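Household Sorting Habits and Kerbside Contamination in Lamville
Final report, Community Environment Studies
Prepared by Morfudd Gwynne and Priit Mockus
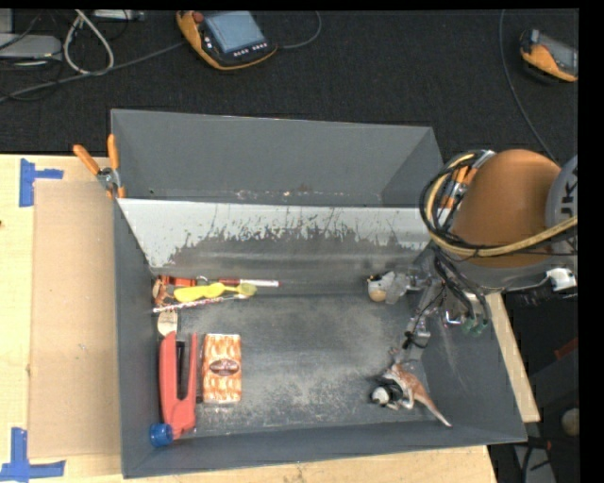 1. Background

The town of Lamville provides a weekly kerbside recycling collection to 2,395 households. Material is taken to the Odside transfer station, where loads with too much unsuitable material are sent to landfill. Residents have told the town office that the rules are hard to follow, particularly for small plastic articles such as spoons, pens and bottle caps. This report examines how households decide what to place in the recycling cart and whether the printed guide delivered each February has any bearing on those decisions.

The project was supervised by Dr. Catríona Ní Bhriain. The Odside station supervisor, Fionnuala Corrigan, gave the authors access to load records for the collection year.

2. Method

A paper questionnaire was delivered to 700 addresses in the Mulcahy and Wevura neighbourhoods. Completed forms were received from 338 households. The form asked respondents to assign common household articles to recycling, garbage, organics or the depot, and to state where they had learned the rule they applied. Responses were entered twice, once by each author, and differences were settled by going back to the paper form.

Apartment buildings with shared bins were left out of the sample. Renters in detached houses were included.

3. Findings

Most respondents sorted newspaper, cardboard and glass jars correctly. Agreement was much weaker for small plastics. Many households placed plastic cutlery in recycling on the grounds that it was plastic, although the Lamville guide lists it as garbage. Markers and pens drew the widest spread of answers, and several respondents wrote that they kept them in a drawer to avoid deciding.

Respondents in Wevura were more likely to name the printed guide as their source. In Mulcahy, the usual answer was a family member or neighbour. The authors had expected length of residence to matter more than it did.

4. Limitations

The questionnaire records what people say they do. No carts were opened, and load records from Odside cannot be traced to a single street. Households with an interest in recycling may also have been more willing to reply.

5. Recommendations

The town should move small plastics to the front page of the guide and use drawings in place of the present table. A copy should be posted at the Mulcahy library branch, where the depot hours are already displayed. Any later study should include apartment buildings, as their residents receive no guide by mail.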